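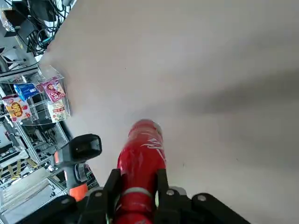
Yae Chiba says she has never once lost a red thing. Keys, yes. Gray gloves, every winter. But the red thermos has been with her for years, and so has the red umbrella, and she swears she could spot either one from the far end of a train platform.

I have been thinking about that since she said it over lunch, and I'm now a full convert. Color is the part of an everyday object we treat as an afterthought, the thing you choose once the serious choosing is over. Go and stand in your garage for a minute and see how wrong that is!

Start with drinks. A red can or bottle with white script flowing over it is one of the easiest things in the world to find on a pale table. You don't need to read the lettering, or even see all of it. A curve or two across that glossy red and you already know what sort of thing you're reaching for. Put a silver can down on the same table and I, for one, will walk past it twice.

Tools took longer to get there. My grandfather's were all wood and dull steel, handsome as anything, and he spent half his Saturdays looking for them under leaves. The hammers I like now come in two colors, a dark one for the body and a loud one for the parts that should catch your eye. At Timmermans, the hardware store in Brurnau, they hang along the back wall where the afternoon light hits them, and it's a wonderful sight if you're the kind of person who thinks hardware can be a wonderful sight.

Nesma Gaber runs the counter there and keeps a loaner shelf: 34 tools, free to borrow for a weekend, no deposit. The bright ones come home, she told me. The black screwdrivers are the ones she ends up replacing (there were four of them in spring and there are two now). She has started wrapping the dull handles in orange tape, and I think it makes the whole shelf look cheerful.
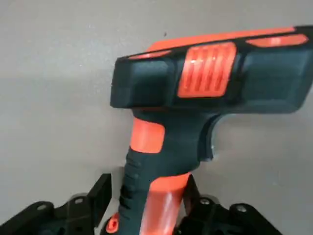
Page last updated in July

What I love about this style of hammer is how much thought goes into where the orange sits. There's a ribbed panel in the middle of the head, all diagonal grooves, and more orange along the top. Then a band around the upper handle, right below the head, so that dark rubbery teal never gets the chance to disappear into a toolbox. A plainer maker would have painted a stripe on it and gone home.

Osamu Onishi, who teaches evening classes in furniture repair in Peven, is less sentimental. He likes a bright tool for the cleanup at the end of the night, when twelve tired people are putting things back in a hurry. He also likes a soft outer layer, on anything, in any color. "Pick it up before you buy it," he said. "Shut your eyes if you have to."

So I did, in the middle of Timmermans, with a line forming behind me. The one I took home is orange and charcoal. It lives on a hook by the back door, next to a red flashlight and a yellow tape measure I found at the Okemar flea market, and the three of them together look like a bowl of fruit. I haven't had to hunt for any of them yet.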